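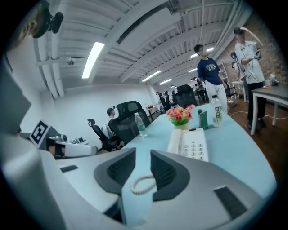

Hanna Hutsuliak wants the stiff pads ruled out before we spend another day on the wrist cameras. Her argument is that a slipping handset gives you the same ugly trajectory as a bad pose estimate, and that from the logs alone we can't tell which one we are looking at. Fair point. I had planned it the other way round, so the order for today changed.

24/04/2024, notebook, gripper comparison, phone task

Task is the same as in February: lift the handset off the desk phone, hold, put it back on the cradle. Both hands allowed. Old pads (Hernska, stiff) against new pads (Okgate, softer, thinner at the tip). Marker cubes stay on the grippers for all runs. Phone position taped out beforehand on paper and transferred, so it should match between sets to a couple of millimeters.

Set A, stiff pads, 47 takes. Handset slipped in 9 of them, nearly all when gripping close to the earpiece where the plastic tapers. Gripping at the middle was fine.

Set B, soft pads, 47 takes. Slipped in 2. Both were my own takes, and in both I closed too early.

So Hanna is right that the pads matter. They don't explain everything. Tianyou Cui went through the set A takes with no slip and still found the left pose jumping when the wrists come close together over the phone.

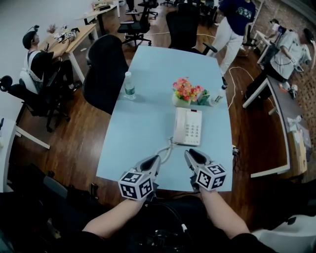
Working guess is that one cube hides part of the other at that point, and the solver picks the wrong face for a moment. Tianyou tried dropping any solution that flips more than a quarter turn between samples. That removed most of the jumps but left gaps, which we fill by interpolation for now. I don't like it for the moment of contact.

Cord is a nuisance. It catches on the lower edge of a jaw if you come in low. Come in from above.

Battery on the right gripper down to half after set B. Trigger on the left has about a millimeter of play, same as last week. Gayan Bepari has the spare spring.

Still to do:
Repeat set B with the cubes turned 45 degrees on their mounts.
Shorter exposure on the wrist cameras, same pads.
Ask Hashini whether the Clustcombe controller can log trigger position at the full rate.
Rename the set A folders, two have the wrong pad type in the name.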